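A Customs Broker on Misclassified Goods and What Importers Get Wrong

Wednesday, November 18, 2020

The broker works from a second-floor office near the freight terminal in Vumard. She has handled import entries for small and mid-sized companies for most of her career and asked that her name be left out, as several of her clients have cases open. We talked by phone for an hour.

Most of her week, she said, goes to tariff classification. Every product that enters the country has to be declared under a code, and the code sets the duty.

"People think the fights are over smuggling," she said. "Most of mine are over whether a thing is a part or a finished article. The importer says part, the officer says finished article, and there is a big gap in the duty between the two."

She gave the case of Flustar, a company that brings in pump assemblies for farm irrigation. Its last shipment before the summer held 100 units. The company had declared them as pump parts, the way it had for years. An officer opened the crates and decided that the units could run as they came, with no further assembly except a hose.

"He was right, in my view," she said. "I told the client that on the first day. They didn't like it. They had old entries under the parts code and they thought that settled it. Old entries don't bind anybody. A written ruling does, and they had never asked for one."

The extra duty on that shipment came to $3,216. Flustar paid it and did not appeal. She said the sum was small enough that a hearing would have cost more.

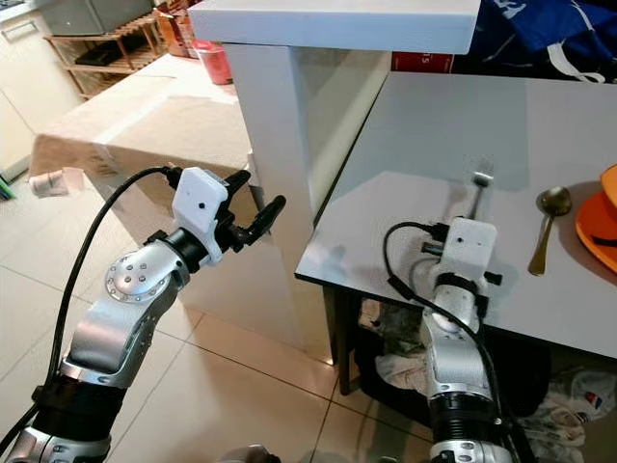

When the shipment is held

A hold is what worries her clients most. Storage is charged by the day, and buyers down the line start calling. Krasniqi, a warehouse operator she often uses, gives 4 free days before the fees begin.

"After that you feel it," she said. "So the first thing I ask for is the full file. Invoice, packing list, contract, product sheet, proof of payment. If I have it all that morning I can answer the officer that afternoon. Usually I get the invoice and a promise."

She advises clients to ask whether the goods can be released against a bond while the dispute goes on. Many do not know that it is possible. It depends on the kind of dispute, she said, and goods held over a safety or licensing question generally stay where they are.

Product descriptions cause trouble too. She has seen invoices that say only "machine" or "equipment, various." An officer who cannot tell what is in the box will open it.

Asking before shipping

For new products she recommends an advance ruling. The importer sends in a description and samples or drawings, and gets back a code in writing. The last one she filed, for a client named Planness that sells shelving systems, took 70 days.

"They wanted to ship in November and I said fine, then we should have started in the summer," she said. "They waited for it, and the goods are on the water now with the ruling number on the entry."

Asked whether clients come back to her after losing a dispute, she said most of them do. Flustar has since sent her its whole product list to check, and she is still working through it.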